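Home | Reviews | Essays | Guides | About | Contact

How Restaurant Guides Decide, and What Readers Should Ask of Them

15/12/2024
Posted by the editor
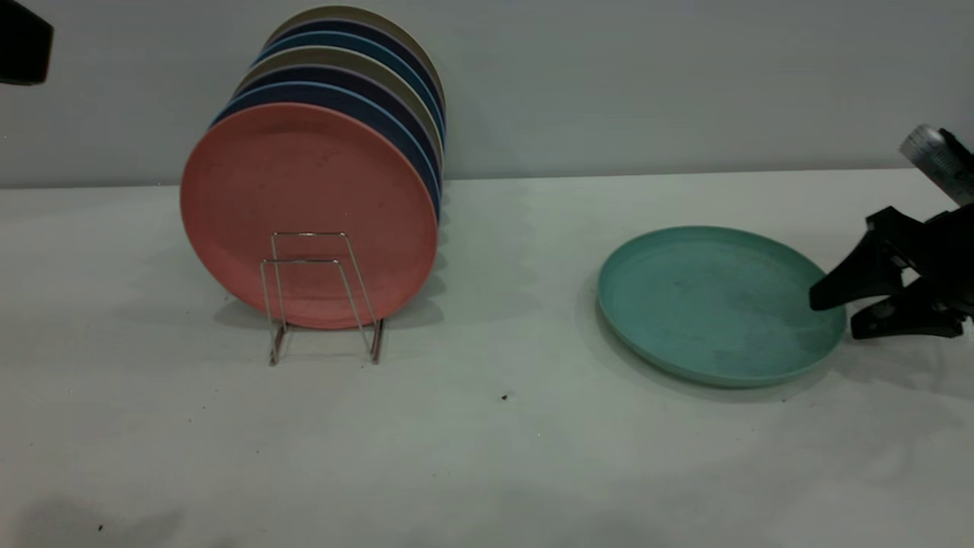
Plates standing in a wire dish rack.

Each winter the regional restaurant guides publish their results, and each winter this blog receives letters asking why a particular dining room was included or left out. The present post sets out what is known of the method behind one of them, the Nusov Guide, and offers an opinion on where that method falls short.

The Nusov Guide is issued once a year in April. It covers restaurants within a 90-minute drive of its home city and relies on a panel of 15 inspectors, none of whom is identified in print. Under the published rules, a restaurant must receive 2 visits before it can be rated, and the visits must be made by different inspectors. Meals are paid for by the guide. Restaurants may not apply, and they are not told that they are under review until the results appear.

These are sound rules. A kitchen can have a poor evening, and a second visit gives it a fair chance. Payment by the guide also removes the most common complaint made against smaller publications, which often accept a free dinner and mention the fact in small type or leave it out.

The scoring is harder to defend. Food, service and setting are marked separately and then combined into a single figure, but the weight given to each has never been disclosed. Readers of last year's edition will remember that Sevach, a modest room with paper napkins and a very short menu, finished well below Nigam, where the cooking was less assured but the dining room had recently been redecorated. The inspectors' written notes on Sevach were plainly the warmer of the two. A reader who looked only at the number would have come away with the opposite impression.

The Futier list takes another approach. It has no inspectors and depends on a ballot of 1,000 subscribers, each of whom names the restaurants visited during the year and places them in order. The ballot has the advantage of scale, and it tends to notice neighborhood places that a small panel would miss. It also favors restaurants with many seats. A counter that serves one sitting a night cannot gather as many votes as a large brasserie, however good the cooking may be. Futier has acknowledged the difficulty in its introduction for several years without changing the procedure.

This blog does not publish a ranking and has no plans to begin. It does, however, recommend that any guide print three items beside each entry: the month of the most recent visit, the amount paid for the meal, and the separate marks that were combined to reach the final score. The cost of doing so would be a few extra lines per page. Diners could then judge whether a rating based on a summer menu still applies in winter, or whether a high score was earned in the kitchen or by the furniture.

Correspondence on the subject is welcome through the contact page. Letters concerning individual restaurants will be read, but they cannot be forwarded to the guides. The next post will consider tasting menus and the practice of charging for them in advance.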